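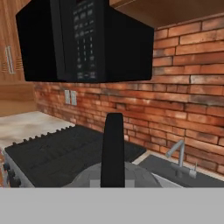
What kinds of companies does Darnow invest in?
We back early-stage companies in home health, clinic software and patient transport. Most have a working product and a few paying customers when they first write to us.

How much do you put in?
A first check is between $20,000 and $400,000. The amount depends on the stage of the company and who else is in the round.

Do you lead rounds?
Sometimes. We led the seed round for Trinetti and joined Wasorwood as a follower.

How do I send a pitch?
Use the form on the Contact page and attach a deck of 10 slides or fewer. Please don't mail printed copies.

When will I hear back?
New decks are read every Friday. If we want a call, we'll email you the following week.

Will you sign an NDA?
Not before a first meeting.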